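November, bench notes, sourdough side project (Ludomia kitchen, back counter)

Third attempt at getting a starter to behave on a schedule. The Rumix flour ran out at breakfast, so both jars got Backlund whole rye instead. Changing two variables at once is bad practice, and I did it anyway. The other variable is the water, which now goes through the Odard filter jug.

Jar A: fed at 7:10 am, 80 g flour, 80 g water. By lunch it had climbed well past the rubber band and smelled like green apples. Jar B: same feed, same shelf, same spoon. It smelled like a gym bag and rose up to 3 mm, if I hold the ruler generously.

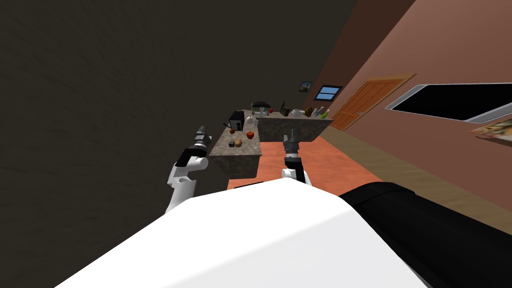 Render, kitchen, two arms reaching toward the counter.

Moved Jar B to the top of the fridge to warm up. Whoever has been moving it back down: please stop. I have put tape on it. The tape says STARTER, and someone has added a question mark.

Baked with A only. Dough at 122 percent hydration was a typo in my own sheet, which I followed faithfully for half an hour before wondering why I was kneading soup. Added flour by feel until it held a shape. Final hydration unknown, so please don't ask for the recipe.

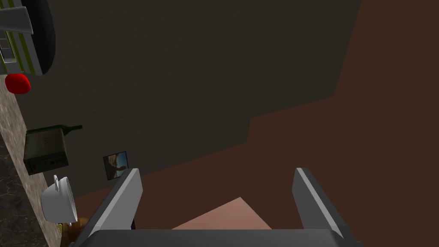
Same kitchen, tilted view. Gripper open, nothing held.

Loaf: dark, flat, very good with butter. Crumb tight on one side and cavernous on the other. I scored it once down the middle, and it split along the side.

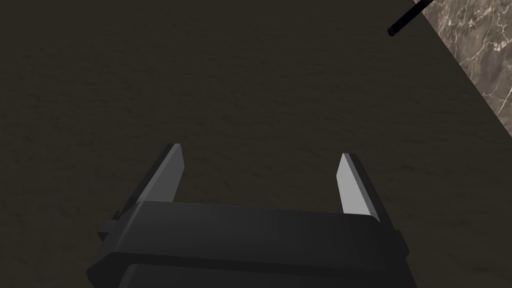

Render, gripper from behind and above, fingers wide apart.

To do: go back to tap water for A, keep the filtered for B, fix the cell in the sheet. Scrape the proofing basket before it becomes a third culture. Jar B gets 2 more days on the fridge and then goes into pancakes.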